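Minutes of the allotment and garden society meeting, Varnholm Road site

Held in the upstairs room at 7 pm. Apologies were received from three members and noted.

**1. Minutes of the last meeting**

Agreed as correct, with one change. Item 4 should read "the lower tap", not "the top tap".

**2. Water**

The lower tap has been dripping again. Greco came out in April and replaced the washer, and the drip came back within a fortnight. It was agreed to ask them for a price to replace the whole stand pipe. Members on the lower rows are asked to turn the tap off fully and not to leave hoses attached overnight.

The meter reading was 118 at the end of last quarter. The reading before was 106. The meeting was content with this given how dry it had been.

**3. Plots**

Plots 7 and 31 have been given up. Plot 7 has been offered to the next person on the waiting list, who has said yes. Plot 31 is badly overgrown at the far end, mostly bramble and couch grass. After some discussion it was agreed to split it into 2 half plots and clear the front half first. One member felt half plots were too small to be worth the rent. This was noted.

Letters will go to the holders of three plots that have not been worked this year. The wording is to be friendly, and they will have a month to reply before anything else is done.

**4. Compost and manure**

The stables at Wallberg can still let us have manure but can no longer deliver. Someone with a trailer is needed. Two members offered, subject to dates. The heap is to go on the hard standing by the gate this time – last year it blocked the path to the bottom rows for weeks.

Cooked food has been found in the communal compost bay. A reminder will go on the noticeboard.

**5. Seed order**

The Skustotow catalogue has arrived and was passed round. Onion sets and broad beans are up in price, seed potatoes are the same as last year. Orders and money to the secretary before the next meeting, please. Late orders cannot be added once the form has gone off.

**6. Summer show**

The date is still to be fixed with the hall. Classes will be as last year, with the addition of one for the longest runner bean. The class for a vase of sweet peas stays at seven stems. It was suggested that the jam and chutney classes be judged earlier in the day as the judge was rushed last time. Agreed.

**7. Any other business**

The lock on the tool shed is stiff. It will be oiled and looked at again in spring.

A member asked whether bonfires could be allowed on weekday evenings. The rules say not before dusk and only in the winter months, and the meeting did not wish to change them.

The strimmer is back from repair and can be booked out in the usual way – please return it with the guard on.

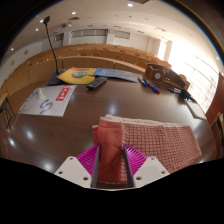 The next meeting will be in the same room at the same time. Plot rents can be paid then, by cheque or cash, and the seed order forms will be collected at the start.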